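Cube shelving

Cube shelving is a type of storage furniture in which upright and level boards cross at right angles to form a grid of open compartments. The compartments are commonly called cubbies. The form is used in homes, schools, offices and small libraries.

History

Open compartments for sorting papers were long a feature of post rooms and counting houses. In the town of Fillville, the cabinetmaker Leopoldo Sandoval adapted the arrangement for household use and sold it under the name Lucero. The first Lucero units had 8 compartments and were delivered assembled. His successor, Evaristo Orozco, introduced a version with slotted boards that buyers could put together themselves. The Itirex company later acquired the design and moved production to Clasodska, where 3192 units were made in the first year.

Construction

Most units rely on one of two methods. In the first, each board is cut with slots to half its depth and the boards are pushed together at the crossings. In the second, long boards run the full width of the unit and short dividers are fixed between them with dowels or screws. A back panel may be added to keep the grid from leaning. Tall units are normally fastened to a wall.

Use and arrangement

Libraries generally assign one subject to each compartment, while schools assign one to each pupil. Large books are placed in the lower rows to keep the weight near the floor. Dark finishes were usual in early Lucero units and gave way to lighter ones as the furniture moved from studies into bedrooms and hallways. Thin white boards meeting at right angles, with square openings between them, are a familiar form of the type. Pale surfaces also reflect light into the compartments, although the inner walls remain softly shaded.
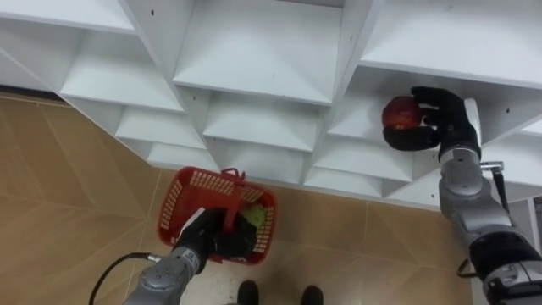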